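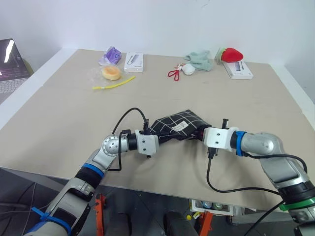 24 May 2020

Clothes and small things

I have three cotton bags of clothes that I wanted to sort since January, and this month I finally started. My apartment in Tremville has one closet, and it is not a deep one. When I moved here, my friend Anqi Cheng helped me to put everything inside, and I think neither of us folded anything. We only pushed and closed the door fast.

My mistake before was that I sorted on the bed. The bed is soft, the clothes sink, and in the evening I must move all of it to sleep. Now I use a table. A table is hard and flat and I can pull the fabric straight with two hands.

Checked fabric is the best for learning, I found. If you have a black shirt with white grid lines, the lines tell you where to fold. You hold the left side and the right side, you shake one time, you put it down and look whether the squares are straight. With plain black fabric I am never sure, and the sleeve always comes out somewhere. The small label also helps me, it shows where is the neck — this sounds stupid, but with a crumpled shirt I have searched for the neck quite long.

My way is now this. First the shirt lies with the front down. Then I fold one side to the middle, then the other side, then from the bottom up, two times. My aunt in Drulport does it in another order and her pile is nicer than mine. I asked her on the phone to explain and I did not understand, so I continue with my way.

The other problem is the small things. Scissors I really need near me, for threads and old price tags. But a sponge, a keychain, something fluffy that fell from a winter hat, a package I did not open yet? They come to the table and they stay. I push them back to the wall to have space for folding, and then I have a row of them, and after one week I don't see the row anymore. Boyang Qiu told me to take a shoe box and put all in it. I have the shoe box. It is full of cables.

So far one bag is finished. 4 shirts go to Davoud for his brother, and one pair of pants I will cut for cleaning cloths. The second bag has mostly sweaters, and I don't know yet how to fold a thick sweater so it doesn't open again by itself. If somebody has a good method, please write it in the comments.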